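Our kitchen corner at Asmont

Beca Gwilliam asked me months ago to put some pictures up of the new flat, and she has been very patient, so I've finally sat down with a cup of tea on a Sunday to do it. Those of you who remember the old place on Ifans Street (brown tiles, one power point, a window that wouldn't shut) will understand why I get a bit carried away about a clean wall and a bench you can put things on. The painting took us 12 litres and more evenings than I'd care to admit – but I do love that soft pale grey-white.

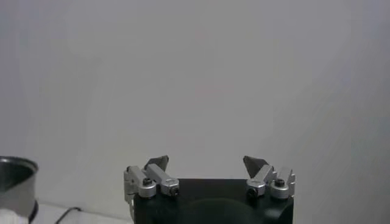
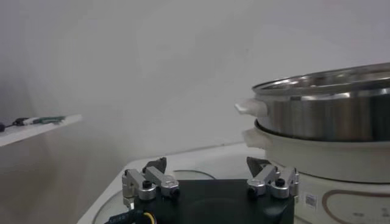
The first is mostly wall, in all its plain glory. In the second you'll spot the stainless steel pot sitting on its white electric base, next to the white cooktop with the thin grey ring on it. There's still a little barcode sticker on the white top, and a shelf over on the left with a green and white pen-shaped thing on it.

What we cook there

Mostly soup, if I'm truthful, with rice on the nights when everyone gets home late and hungry. Hillel's lentil one has become the house favourite, and Femon has been promising us her grandmother's dumplings since November, so I'll hold her to that in writing. If you're coming to stay, bring your own mug (we never have enough) and any recipe that will stretch to feed 11, because that's how many we squeezed in for the housewarming and I'd happily do it all again.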